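Home | Articles | Social Work | Index

May. By the editors of Clurnemier

Schouten Method (social work)

The Schouten Method is a way of supervising hospital social workers in small groups. It was developed at the Promivard school of social work in Zeltov, where it is still a required part of the second year. Each group has three students and one supervisor, and it meets for 40 minutes every Tuesday.

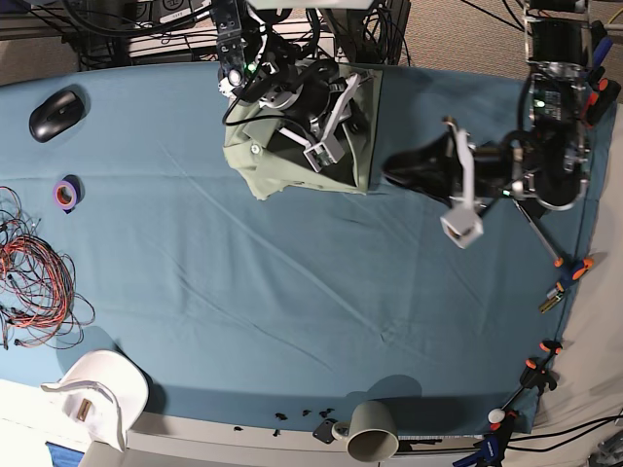 Two robot arms over a table with a teal-blue cloth.

In the meeting, one student presents a case and the others ask questions. The supervisor speaks only in the last 14 minutes. The first handbook contained 59 model cases, mostly about discharge planning and family care. Later editions added cases from hospice work. Critics of the method say that it gives too little time to urgent cases.

See also: Group supervision; Field education

We use cookies to remember your settings. Accept | Decline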